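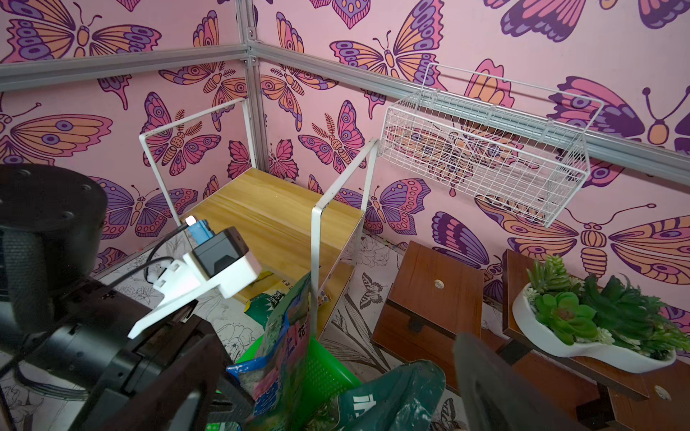 Home | Projects | Reports | Staff | Contact

Stain removal from wool and polypropylene carpet: a comparison of three household methods

Student project report, Textile Care module
Submitted October 15, 2024

1. Introduction

Most carpet stains in the home are treated by the householder before a professional cleaner is called. Cleaners often say that this first treatment decides how well the stain can be removed later. The aim of this project was to compare three common treatments on two types of carpet, using coffee and blackcurrant squash as the stains.

The question was set by our placement firm, Rellmont, which cleans and repairs carpets in rented houses. Many of its call-outs are for marks that tenants have already tried to scrub out.

2. Materials

Two carpets were used. The first was a cream wool twist pile, sold under the name Pumura. The second was a beige polypropylene loop pile called Flinent. Both were offcuts from the Rellmont store and had not been laid. They were cut into squares and the edges were taped to stop fraying.

The treatments were:

- cold tap water, applied with a sponge and blotted with white cotton cloth
- washing-up liquid, one teaspoon in 400 ml of lukewarm water
- white vinegar, 200 ml mixed with the same amount of water

The coffee was instant, made without milk or sugar. The squash was mixed as directed on the bottle.

3. Method

Each square was given one tablespoon of liquid, poured from a height of 9 cm on to the middle of the pile. Half of the squares were treated straight away. The others were left for 60 minutes first. All blotting was done from the outside of the stain inwards, with no rubbing. Treated squares were rinsed with cold water, blotted again and left flat overnight in the workroom.

The next day the squares were compared with an untreated piece of the same carpet under the same lamp. Each was scored from 0 (no mark visible) to 5 (no change from the fresh stain). Scores were given separately by two members of the group and then averaged.

4. Results

On polypropylene, all three treatments removed fresh coffee well. Water alone left a faint ring on some squares, and this was removed by a second rinse. Squash was also easy to lift from this carpet, even after the delay.

Wool was more difficult. Fresh coffee scored best with the vinegar mixture. Washing-up liquid took out most of the colour, but the pile felt slightly sticky the next day and needed more rinsing than the method allowed for. Squash left for the full hour gave the worst scores in the project. None of the treatments cleared it, and water alone made the stained area wider.

The delay made more difference than the choice of treatment. This was true of both stains on wool, and of coffee on polypropylene.

5. Discussion

The results fit what we were told in class about fibre type. Wool takes up water and food dyes easily, while polypropylene takes up very little. The brown colour in coffee comes partly from the Maillard reaction during roasting. We did not test whether this affects how it bonds to wool.

There were some weaknesses in the work. The scoring was done by eye. The carpet was new, and a worn carpet with flattened pile may behave differently. We had no underlay beneath the squares, so liquid that went through the backing was lost on to the bench. In a house it would stay in the underlay and could rise again as the carpet dries.

6. Further work

A second set of tests is planned for December, with underlay in place and red wine added as a third stain. We would also like to borrow a colour meter for the scoring.

Related reports

Re-stretching carpet on gripper rods
Matching pile direction in patch repairs
Moth damage in wool carpet
Drying times after hot water extraction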